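May 2020

I slept badly and was awake before six, so I made tea and wrote the list for the shelves. I had promised it for the beginning of the week and I was ashamed that it was still in my head and not on paper. Oksana Mykhailiuk always writes such lists in ten minutes. I need a whole pot of tea.

The walk down Prustska was quiet. The bakery let in only two people at once, and I waited outside with my list in the pocket and learned it by heart. Then I bought a poppy seed roll and ate it too fast, before I came to work.

Our room is a good room, I must say it. I like the brick wall very much, even if it gives dust. What I do not like is how we keep things. In the other place we had cupboards with doors, and behind a door a person can be untidy in peace. On open metal shelves everything is visible, and I feel it like somebody looks into my kitchen. My plan was simple: small things into the white baskets, things we seldom need into the clear bins with lids, and the cables up from the floor.
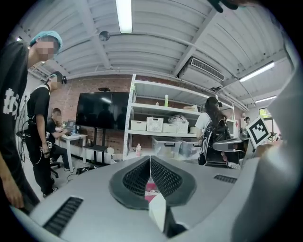

Siddiqui thought the baskets were a mistake from the beginning, because one can't see what is inside, and a basket without a label is only a drawer that forgot its table. Clear bins everywhere, was the opinion, and bags should never go on top of anything. I answered that clear bins show all the disorder and that labels I can write myself. We did not quarrel, but we both spoke a little louder than necessary.

At lunch I looked at the prices. The bins from Ranell cost 573 for one, and Borkar has a set for 1,376, delivery not included. I closed the page. For up to 100 I can buy good labels and a roll of cable ties, and this I will do on Monday.

In the evening I called Oksana and read her my list. She was silent for a moment and then asked where the tape goes. I had forgotten the tape! I wrote it at the bottom, with scissors and the spare batteries, and after that I washed my cup and opened the window. It smelled of rain and of somebody's fried onions.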